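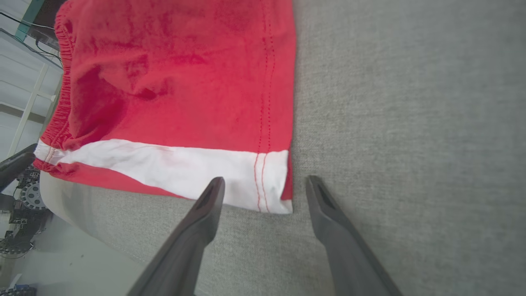 Red dye coming off in the wash, front loader

Posted in Laundry and Cleaning, September 2026

Brarngate_Mum
I bought a couple of pairs of red cotton shorts for school sport and the colour keeps coming out of them. First wash was with a load of whites (my own fault) and everything went pink, including a good pillowcase and two work shirts. I've since done them by themselves three times on cold and the water in the door is still a bit pink each time. The label only says machine wash, do not bleach, wash separately.

I'm in a rental with a Bredik front loader and we're on tank water, so I can't keep running extra loads for two pairs of shorts. The tank is 3072 litres and it's been dry out here since February. What I'd like to know is whether there's a way to set the dye at home, and whether the pink things can be saved. My mother says salt and vinegar. I've also seen colour catcher sheets at the shops but they're not cheap.

tubs_and_pegs
Salt and vinegar won't do it, sorry. People have been passing that one on for years. Salt helps when the cloth is being dyed in the first place, but it doesn't lock anything in afterwards, and vinegar does nothing much for cotton. You can buy a proper dye fixative from a craft or fabric shop. Follow the bottle for how much to use, as they're all different strengths.

What you're seeing is mostly loose dye that was never rinsed out at the factory. It does run out in the end. If you're short of water, use a bucket in place of the machine. I put ten litres of warm water in with a squirt of plain detergent, leave the item for half an hour, move it around every so often, then wring it and tip the bucket on the lawn. Do that two or three times and check on a white rag. Wet the rag, rub it hard on an inside seam, and if it stays white you can put the shorts in with darks. I still wouldn't put them in with whites.

For the pink things, don't put them in the dryer and don't iron them. Soak the cotton ones overnight in oxygen bleach, the powder kind, in the hottest water the label allows. I got most of a sheet back that way — the hem stayed pink because the thread took it up. Check your work shirts first. If there's any wool or silk in them, leave the powder alone.

Lonar88
just buy navy ones

pegbasket
Agree with the bucket. A couple of things to add.

Turn the shorts inside out and undo any knots in the drawstring if they have one. The waistband holds a lot of colour where it's gathered up, and I find that's the part that marks other clothes when everything sits wet in the drum. Don't leave the load sitting after it finishes. Mine ran for 16 minutes on the quick cycle with no trouble, then stained a singlet because I forgot it until after tea.

The catcher sheets do work to a point. I use one when I'm not sure about something. They won't cope with a new red item that's bleeding heavily, so do the buckets first.

Dry them in the shade as well. Full sun will fade red on one side, and then you've got shorts that are two colours.

Brarngate_Mum
Thanks all. Did two buckets this afternoon and the second was a lot paler. The pillowcase is soaking now. The shirts are part wool so I'll ask at the drycleaner.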